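**Soil Moisture and Bean Growth, Project Report**
Suryani Khoo, Isidham Plant Science Club

We wanted to know how much mulch really helps a bean plant, and I loved every minute of finding out! We grew 21 bush beans in matching pots on the south side of the building, some under straw, some under shredded leaves and some in bare soil. Each pot got 680 milliliters of water a week, split over two days.

For the first 9 days the three groups looked the same, and we got a bit nervous. Then the bare pots began drying out by lunchtime, while the straw pots still felt cool and damp two knuckles down. Our tallest straw plant reached 356 millimeters (we measured it twice, we were so pleased).

The leaf mulch was trickier. It matted down after watering, and water ran off the top until we fluffed it with a fork. 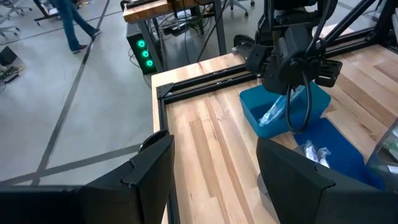
Next time we'd weigh the pots every morning, which would tell us far more than poking the soil with a finger. We'd also like to try a sandier mix from Lenport, and maybe peppers!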